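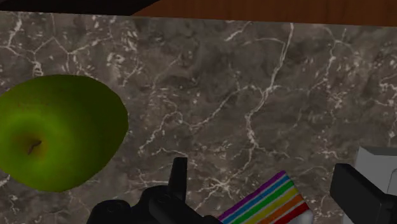 Home | Club Guides | Simulator | Scoring | Downloads

4. Setting up the kitchen counter task

This section is for teams entering the Isgate student challenge in simulation. Complete section 3 first, so that Alora is installed and your team login works.

4.1 Load the scene

1. Start Alora and choose Open Task.
2. Select kitchen_counter. The first load can take several minutes on older school laptops.
3. Enter 1409 in the Seed box. All practice runs use this seed. Judged runs use a different one.
4. Press Reset once. The arm moves to its start pose.

Note: If the counter loads without textures, close Alora, delete the cache folder and repeat from step 1.

4.2 Check the views

1. Open the View menu and turn on Wrist and Room.
2. In the Wrist view, confirm that both gripper fingers show. If only one does, reload the arm model.
3. In the Room view, confirm that the arm and the counter behind it are both visible.

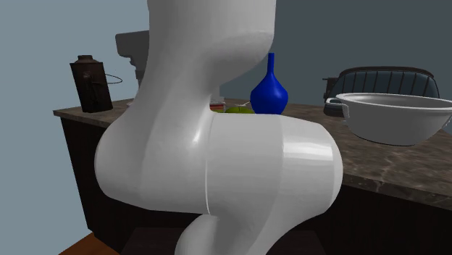

Figure 4-2. Room view, kitchen counter task.

4. Leave the Room view where it is. The scoring script reads from it, and a moved view voids the run.

The arm hides part of the counter in the Room view. Use the Wrist view when you line up a grasp.

4.3 Record a practice run

1. Set the step limit to 700.
2. Set gripper speed to 3 or lower.
3. Press Record, then drive the arm with the gamepad or start your own script.
4. Press Stop when the arm is clear of the counter.
5. Save the run under your team name and run number, for example yook_02.

CAUTION: Do not press Reset while recording. The file will be saved but cannot be scored.

CAUTION: Lift the gripper before moving sideways. Dragging a finger along the countertop counts as a collision.

4.4 If a run will not save

Check free disk space first. Error 197 means the team folder is read-only. Ask Delwyn Stubbs or Ruby-Lee Baxter to unlock it. For gamepad problems, see Kittipong Wattanapong in the lab.

Continue to section 5, Submitting runs.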